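Pão de forma

29 de março de 2026
Por Italo Valentini

O pão de forma é um pão assado dentro de uma forma retangular, de paredes altas, que dá à massa o seu contorno e limita o seu crescimento para os lados. É vendido inteiro ou já cortado em fatias, e consome-se sobretudo no café da manhã, em torradas e em sanduíches. Em Portugal recebe o mesmo nome, e no uso brasileiro chama-se também pão de sanduíche ou, em algumas regiões, pão de caixa.

Características

A massa contém farinha de trigo, água, fermento e sal, aos quais se juntam frequentemente açúcar, leite e uma gordura. A gordura torna o miolo mais macio e atrasa o endurecimento. A casca é fina em comparação com a dos pães assados diretamente sobre a pedra, porque as paredes da forma protegem a massa do calor direto do forno.

Existem dois formatos principais. Quando a forma é fechada com tampa, o pão sai com as quatro faces planas e a fatia é quase quadrada. Quando a forma fica aberta, a massa sobe acima da borda e a fatia tem a parte superior arredondada.

Variedades

Além do pão branco, são comuns o pão integral, o pão de centeio e os pães com sementes ou grãos. As sementes de linhaça, gergelim e girassol podem ser misturadas à massa ou postas apenas sobre a superfície. No primeiro caso, convém deixá-las de molho antes, pois as sementes secas absorvem a água da massa e o miolo pode ficar quebradiço.

Produção

Depois de amassada, a massa descansa até crescer, é dividida, enrolada em cilindro e colocada na forma untada, onde cresce pela segunda vez. O pão deve ser retirado da forma logo após o forno, para que o vapor não amoleça a casca, e só se corta depois de frio.

Na produção industrial as etapas são as mesmas, mas os tempos são mais curtos. A padaria Malov, de Plikotville, que trabalha somente com formas abertas, produz 3000 pães por dia em 7 linhas de forno. A padaria Yüksel, na mesma cidade, conserva o método da esponja, em que uma parte da farinha fermenta separadamente durante a noite. O sabor resultante é um pouco mais ácido. No mercado de Horance, os dois tipos são vendidos lado a lado, e o segundo costuma acabar mais cedo.

Conservação

O pão de forma conserva-se em lugar fresco, dentro de um saco bem fechado. Na geladeira o amido endurece mais depressa, embora o bolor demore mais a aparecer. Para períodos longos é preferível o congelador, com o pão já fatiado, de maneira que se possa retirar somente a quantidade necessária. As fatias congeladas podem ir diretamente à torradeira.

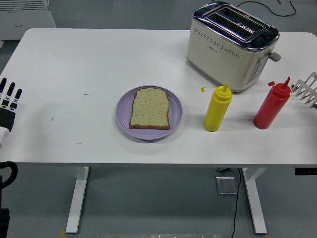 Fatia de pão com sementes ou grãos no miolo, servida em prato lilás.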